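Talks > Small Towns, Big Bins > Speaker notes

Print this page | E-mail this page

WHAT THE BAG COSTS
Speaker notes, Jutport evening session. Rostislav Kratochvíl

(start straight away, don't thank everyone, did that at lunch)

Hands up who has a bag of bags at home. Under the sink, back of a door, wherever. Wait for hands. Ask one person in the front row how long it's been there. Take whatever they say and move on.

My mum's was on a nail in the pantry. When we cleared the house we found carriers from shops that shut when I was at school. Keep this short, last time I went on for five minutes.

So. Tonight is about thin plastic bags in one small town and what it takes to collect them apart from everything else. Town is Tokasska. One high street, a harbour, a hill with all the old people at the top of it. Kerbside round every fortnight. Everything in one bin until two years ago.

SLIDE 2, the map
Point at the hill. Point at the depot, bottom left. The lorry can't turn at the top, has to reverse out. Every extra round means reversing down that lane again. Drivers hate it and they told us so.

SLIDE 3, where film goes wrong
Film is the trade word, say it once then say "bags" from here on.
- wraps round the shafts on the sorting line
- line stops, someone climbs in with a knife
- Gedus (the firm that runs the line) logged 119 stops in the month before we began. One month!! pause here
- bags inside bags. Nobody at the line opens a tied bag, no time, it goes to the burner with whatever's in it

Say that last one slowly. People tie up their clean recycling in a nice neat bag and all of it gets burned. There's usually a groan.

SLIDE 4, the trial
188 homes, all on two streets. Half on the hill, half by the harbour. Each got a wire hoop for the back door and a leaflet. The leaflet was bad. I wrote it so I can say so. Four pages, small print, a flow chart. Second leaflet was a postcard: Is it stretchy? Hoop. Is it crackly? Bin.

The stretch test: do it live with a bread bag and a crisp packet. BRING CRISPS. Push thumb into it. If it gives, it's the sort we want. If it tears or crackles, it isn't. Get someone up to do it if the room is warm enough, otherwise do it myself.

What went in the hoops, weeks one to six:
bread bags, loo roll wrap, freezer bags (with peas), one wet suit, lots of carriers. Also cling film, which we'd said no to, and which we kept saying no to.

SLIDE 5, money
Don't read the table out. Just: the hoops were cheap, the extra round was not. Kartha lent us the small van for the harbour side, which is why that half worked out and the hill half didn't. Be fair to the hill. Their bags were cleaner. They just cost more to fetch.

If anyone asks about weight: a bag weighs nothing, a bale weighs a lot. Takes an awful lot of hoops to make one bale. We wanted 1,000 kilos by August and didn't get there. Say the number, say we missed, go on.

SLIDE 6, picture

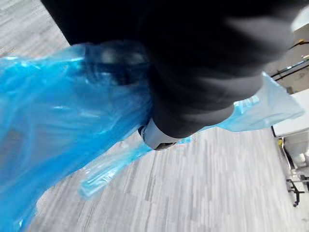 Slide 6. Blue plastic, thin film. See how pale it goes in a single layer, and how dark where it doubles up.

Leave it up while talking about colour. Clear film sells best, mixed colour sells for less, and a strong blue or black tints the whole melt. So coloured goes in its own bale. Households do NOT have to sort by colour, we tried asking for one week and got phone calls. Sort it at the depot.

SLIDE 7, what I'd do again
Postcard first. Talk to the drivers before the council. Put a drop point at the shop at the bottom of the hill, people walk past it anyway. 17 households on the hill were already carrying theirs down without being asked.

What I'd not do: the flow chart. The launch with balloons (yes, really, plastic ones, there is a photo in the local paper, no I haven't got it with me).

Shop deposit idea, only if theres time. Probably isn't.

Finish on the hoop. Hold it up, hand it to front row, let it go round. Questions. Get hoop back, it's the only one left

Comments (4)

harbourside_jen
Was there on the night. Did the crisp packet thing with my kids and now they do it to everything in the cupboard. Is the postcard online anywhere?

M. Oake
We're on the hill side and still keep ours seperate. Would use a drop point at the shop. Has anyone asked the shop?

R. Kratochvíl
Jen, not yet, I'll get it scanned. M. Oake, asked twice, they want to know who empties it, fair question.

tidewrack
Peas in a freezer bag, guilty. Didn't know they had to be rinsed. What about the bags compost comes in, too thick?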